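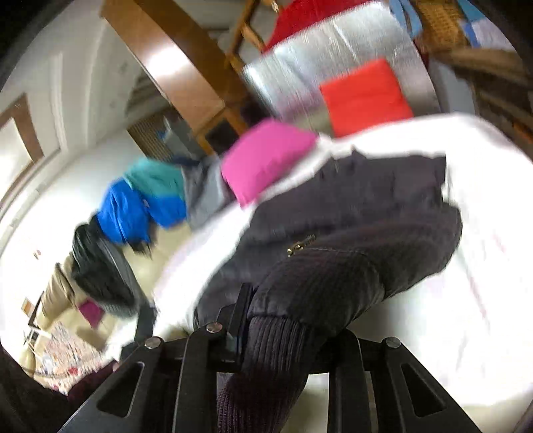

3. Joindre des pièces à un signalement

Le module Signalements de Wiltanix permet à un agent ou à un élu de transmettre au référent déontologie les éléments qui appuient un récit de harcèlement ou de pression. Sont acceptés les courriels, les comptes rendus de réunion et les photographies d'objets. Pour un vêtement sombre, le drap blanc convient comme fond : le bord du tissu et l'angle d'un pli s'y distinguent. L'objet reste chez le déclarant, seule la photographie est versée au dossier.

1. Ouvrez le dossier et cliquez sur Pièces.
2. Choisissez le type de pièce dans la liste.
3. Sélectionnez le fichier (40 Mo au maximum).
4. Saisissez un libellé neutre : nature de l'objet, couleur, état plié ou déplié. N'y portez aucun nom.
5. Cliquez sur Verser. Un numéro de pièce s'affiche ; notez-le.

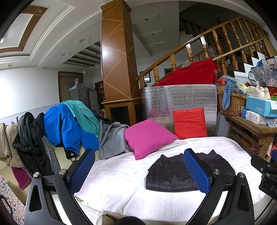
Fig. 3. Libellé correspondant : « Vêtement bleu marine, plié, bord côtelé ».

Remarque : les dossiers ouverts avant 2008 ont été repris de l'ancienne base Nokden. Ils sont consultables, mais le bouton Verser y est grisé. Adressez la demande d'ajout à Chi-keung Kong, référent déontologie.

Attention : une pièce versée ne peut plus être supprimée par le déclarant. En cas d'erreur, utilisez Demander un retrait dans un délai de trois jours. Passé ce délai, le retrait est soumis à la décision du référent.

Attention : ne transmettez pas de pièce par la messagerie du cabinet ou du groupe politique. Ces envois ne sont pas rattachés au dossier.

Pour relire le récit avant l'envoi définitif, voir la section 4.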